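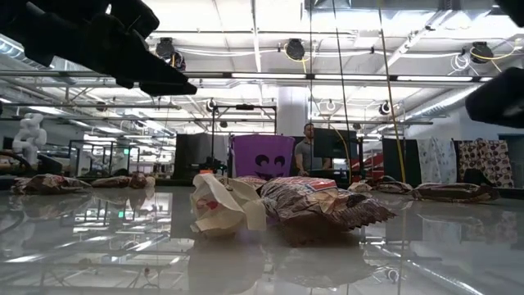 Wrappers and packages on the table, purple bucket behind

How do you sort out a pile of snack wrappers for recycling?

Asked on a Sunday, 4 answers hidden, 2 shown

Hi all! We've let the wrappers get away from us again and I'd love some advice before I tip the whole lot in the trash. There's a big dark brown one with a zigzag end, several smaller brown ones and a crumpled cream one that won't lie flat however I press it. Our town (Cuevas) takes paper and cans at the curb, but the leaflet is very vague about crinkly stuff. Do I have to check every single one, and is there a quick way to tell what's what? I was planning to use a bucket for the keepers, if there are any — I do like to feel I've saved something!

Answer 1 (153 found this helpful)
Oh, I know this pile well! Start with the scrunch test. Squeeze the wrapper in your fist and let go. If it springs back open it's most likely plastic film, and most curbside programs won't want it. If it stays balled up it may be foil or paper, so try tearing a corner — paper tears easily and leaves a fuzzy edge. Shake the crumbs out first, and keep the big ones flat at the bottom so they don't eat up all your room. We have a Sostix drop box by our grocery store that takes film, and I go with a full bag in April and again before the holidays. Maybe ask if there's one near you? The rules are usually printed on the lid.

Answer 2 (2 found this helpful)
Feso bags work fine for storing them. Ours went to the Dorer depot but I think they changed the hours, so call first.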